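One Good Coat and Nothing Else New

18th February
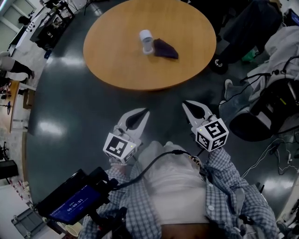

How much should a person pay for a winter coat? My answer is the price you can divide by the number of winters you will wear it, and still feel calm.

I came to this rule slowly. When I moved here for work, I bought a cheap coat every October. Each one looked fine in the store, and by spring the lining was torn or the zipper did not close anymore. After a few years I had spent more than 400 dollars on coats, and I owned none that I wanted to wear to the office.

So I made a small plan. I put ten dollars aside every week and I did not look at the sales. In the meantime I wore an old Varar jacket with two sweaters under it, which was not elegant, but it was warm enough for the bus.

At the end I chose a dark wool coat from Guérin. I also tried one from Lemora. The cloth was softer, but the shoulders were too wide for me, and my tailor told me that shoulders are the expensive part to change. Sleeves are easy. He shortened mine in two days.

For the care I do very little. I brush it when I come home, and I hang it on a thick hanger from Floma, because the thin wire ones left a bump near the neck. It goes to the dry cleaner one time, when the cold is over.

My brother-in-law thinks it is too much money for a thing that hangs in the closet half of the year. Maybe he is right about himself, he drives everywhere. I wait for the bus at six in the morning. Next I have to find gloves, and for this I still have no rule.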